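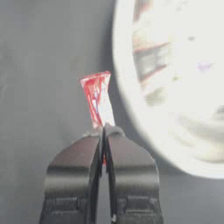 So I finally made it to the open day at Tritholm! If you've been reading this blog for a while you'll know I missed the one last August (car trouble, long story, involves a fan belt and a very patient tow truck driver), so when the email came round for this year's I booked the day off work before I'd even read to the bottom of it.

Tritholm is the training and test building out past the Gellstead industrial estate, the one with the green roll-up doors you can see from the highway. I'd driven by it for years and assumed it was a tile warehouse. You come in through a side door, sign a tablet, get a sticker for your shirt and then you're pretty much let loose, which I loved. No roped-off tour, no safety video with a cartoon hard hat. There was a bloke at the door handing out photocopied maps and telling everyone to see the upstairs benches first before the school groups got there. I took his advice and I'm glad I did.

Upstairs is where they do the small handling work. Downstairs is all big stuff, pallets and conveyors and an arm the size of a small tree, and it's impressive, sure, but I've seen big arms on telly my whole life. The little ones I'd never stood next to. The one I ended up spending most of my morning with is called Ryu (every arm up there has a name on a strip of label tape, and whoever's in charge of the label maker is clearly having a good time). Ryu was on picking up small awkward things. Scrunched, thin, light things with no proper shape to them, the sort of stuff you'd sweep off the kitchen bench into your hand without a thought.

Well! It is so much harder than it looks. The woman running the bench explained that a box is easy, because a box has sides and it stays a box. A bit of crumpled whatever has no good place to grab, and it changes shape the moment you squeeze it. Come in too high and the fingers close on air. Too low and they hit the table. Get it a few millimetres off to one side and the thing squirts away like a watermelon seed. I asked if it ever got embarrassing in front of visitors and she laughed and said that's what the visitors come for.

The fingers were a lot chunkier than I'd imagined, too. I think I was expecting tweezers. They're dark grey and broad with rounded shoulders, a bit like two little hooded figures leaning in to share a secret, and they come together until there's only a skinny gap between them. Whatever they've got hold of pokes up out of the top. There's a small camera mounted down at that end and they had its view up on a monitor beside the bench, so you could watch the arm itself or watch what the camera was getting. I kept swapping between the two and going a bit cross-eyed. On the monitor everything is enormous and close. Anything white blows out under the lights as well, so a perfectly ordinary round white thing turns up as a great glowing moon with hardly any edges on it. I asked whether that was a problem and got a very long answer about exposure, of which I understood the first third. The short version is yes, sometimes, and they'd like better blinds.

They did let us have a go. You hold a pair of handles and the arm copies you, and there's a small delay you don't notice until you try to be clever. I had 2 turns. On the first I pushed a scrap of paper clean off the table and onto a kid's shoe. On the second I got it up, held it for a good few seconds, felt like an absolute surgeon, and then let go of the handles to wave at my sister. You can guess the rest. My niece went after me and was miles better, of course. She's 6, she has no fear, and she did not stop talking about it until we were home.

A few practical bits if you're thinking of going next time:

Parking is free but the lot is tiny. We ended up on the gravel along the fence and I've still got dust in places I'd prefer not to.

The sausage sizzle takes cash only. I had none. My sister bought mine and has mentioned it twice.

The talk in the downstairs room is worth sitting through. It was given by someone from Allside, the outfit that looks after the software for the upstairs benches, and I'd expected a sales pitch. He mostly talked about failures, with lots of clips, and the whole room groaned along with every drop. One of his slides said they'd logged up to 3000 attempts on a single type of object before they were happy with it. Three thousand! I gave up on sourdough after four.

Wear comfy shoes. It's all concrete, and there are about as many chairs as you'd think.

My one grumble would be the noise. With the compressor running downstairs you can't hear a thing on the stairs, and the poor people on the benches had to repeat themselves all day. By lunchtime the woman at Ryu's bench had lost half her voice and was still cheerfully explaining watermelon seeds to whoever wandered up. I bought her a lemonade (well, my sister did).

I've got a page of questions written on the back of the map, mostly about how the arm decides it has a good enough grip to start lifting. If any of you work in this area and feel like explaining it in small words, the comments are open. I'll type the rest of them up once I can read my own handwriting.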